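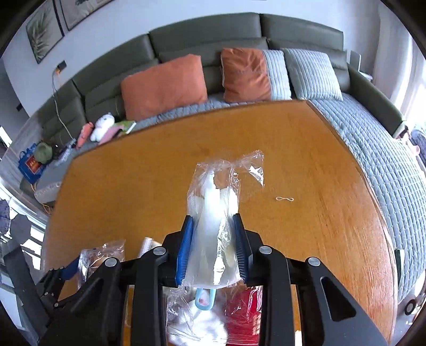 To: grellell-renters-and-owners
Subject: Re: Buying in Brirkeo, is the east side worth a look?

Hi all,

So glad this came up, as we went through the whole business ourselves and finally got the keys in June!

> We've been renting near the Grellell shops for years and would love
> to buy, but everything close by is out of our range. A couple of
> people have mentioned the older units on the Brirkeo side. Has
> anyone here bought there? I'm mostly worried about strata fees
> and whether the buildings are any good. Also, do you bother with
> a buyer's agent, or just turn up to the opens?

Yes, yes and yes to having a look. We're in one of the brick walk-ups off Kariuki Street, top floor, and I'd do it again tomorrow (well, maybe not the stairs with a washing machine). The rooms are bigger than anything we saw in the new blocks, you get a proper kitchen with a window in it, and the morning light in the front room is gorgeous. We can hear the trains a bit if the wind is right. I quite like it.

On strata, you need to read the records for each building, they're all over the place. We looked at 27 units before we made an offer on anything, and two blocks on the same street could be charging wildly different levies. A low levy looked great to us at first, until we read the minutes of one building and found they'd been putting off the roof for 7 years with hardly anything in the sinking fund. The one we bought into charges more than that, but the gutters and the back stairs have been done and there's money sitting there for painting. Ask for the minutes as well as the accounts. The minutes are where you find the leaks, the parking fights and the neighbour who wants to put a spa on the balcony.

Our block is on the large side for the area, 63 units over a few entrances, so the big jobs get split a lot of ways. Some of the little blocks have only 4 owners. Lovely if everyone gets along, but do check who's handling the insurance, and whether anything has been decided in writing.

We didn't use a buyer's agent. We went to the opens, then went back at a different time of day to any place we liked. Seven in the evening is a good one – you find out about the parking and who's learning the drums. We also paid for our own building and pest report even when the selling agent offered us one for free, and it picked up damp behind the bathroom that hadn't been mentioned. We got a bit off the price for that, enough to cover the repair with some left over for paint.

One more thing on the east side. If you're looking at anything past the Grideck depot, ring council and ask what's planned for the site. When I called they were very helpful and emailed the drawings over the same afternoon. It could end up being townhouses, and I'd rather like the footpath that's meant to come with them, but you'd want to know before you pay extra for a view over it.

Opens have been pretty quiet the last few weekends, so you can have a good poke around without queueing in the stairwell. Take a tape measure for the fridge space! Ours is a squeeze and the door only opens if you shuffle the bin over.

Very happy to send you the list of questions we took to the strata manager, it's a page and a half and a bit scruffy. Write to me off list and I'll dig it out. And if anybody has bought in the cream block on the corner of Kariuki Street, could you tell us what the new windows are like for noise? Our owners are voting on ours next month and I'm very keen to get it through.

Cheers from the top floor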